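Small thread about my summer caps, and how I try to take better care of them this year. 1/7

I started on Sunday evening, when the dishes were done and the table was free. The first one was the blue cap, the one with the orange in it.

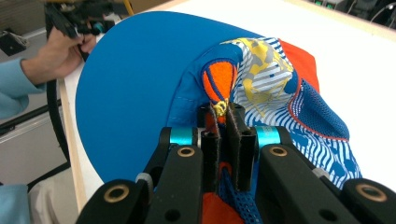 I bought it in Kenville two summers ago, from a small stall by the bus station. I wanted a plain one. My daughter said that plain is for old people, so I came home with this. 2/7

The brim is still good, a very strong blue. The crown is the problem. It spent the winter in a drawer under my ski things and it forgot its shape. I think all soft caps do this, but the ones with mesh panels are worse. 3/7

My method: lukewarm water, a little hand soap, a soft toothbrush for the inside band. Never the machine. I put one cap in the machine in 2021 and the brim came out like a potato chip. 4/7

For drying I use a bowl turned upside down, with a small towel over it. You pull the crown over the towel and press the folds with your fingers. Then you leave it overnight, and please not on the radiator. 5/7

Someone asked me about the Tavska cap boxes. I looked at them in the shop. They are nice, but too deep for my shelf, and I do not want to buy a new shelf for caps! A shoe box is fine for me. 6/7

Next is the straw hat, which I am a little afraid of. If you know how to clean straw without making it yellow, please write to me. My aunt says lemon, my neighbor says never lemon. 7/7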